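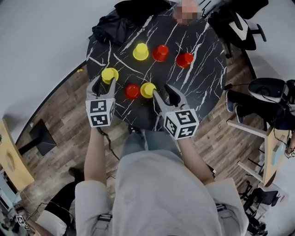 Minutes of the games evening planning meeting
Held Thursday, 4.30 pm, ground floor room, Brarnen House

Present: Margaux Lebrun (chair), and members from the Gaillard and Himen groups
Apologies: two members from Istport

1. Minutes of the last meeting
Agreed with one correction. The deposit for the hall is 40 pounds. The earlier minutes gave it as the full hire charge. Margaux to sign the corrected copy.

2. Cup game
The meeting looked at the red and yellow plastic cups on the round table. It was agreed to use them for the under-12s game, with every cup starting upside down. Players take turns to move one cup at a time. A cup that falls off the table goes back in the middle and the turn passes to the next player.

Himen asked whether red and yellow should be split between two teams. There was some discussion. Agreed to try it with teams first and go back to single players if it drags on. A round will last 7 minutes. 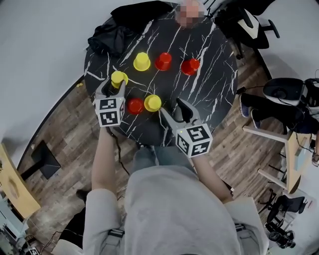
Red and yellow cups on the round table, item 2.

3. Tables
The round black table with the white veining is a good height for older children, but the smaller ones may struggle to reach the middle. Gaillard offered two low tables from their store. Accepted with thanks. Margaux asked that the round table stay where it is until the evening, as moving it last time took four people and marked the floor.

The pattern on the top was raised again. One member felt the cups were harder to line up on it and suggested a plain cloth. Others thought a cloth would slip. Left as it is.

4. Cups and other supplies
Istport had sent a note offering a box of 100 plastic cups left over from their summer fair. Agreed to accept these for drinks only and to keep them apart from the game cups. Game cups to be washed before they go back in the cupboard and stacked by colour. Himen to bring a marker pen and labels for the boxes.

5. Seating and coats
Coats were left on the tables at the last event and got in the way of play. A rail will be put by the door. Office chairs are not to be used by the children. Gaillard to ask Brarnen House for stacking chairs and to confirm the number with Margaux.

6. Clearing up
Room to be clear by 9 pm. Gaillard to sweep, Himen to do the tables, Margaux to return the key.

7. Any other business
A member asked about a small prize for the winning team. Deferred until the cost of the hall is settled.

Next meeting: first week of April, same room. Meeting closed at 5.40 pm.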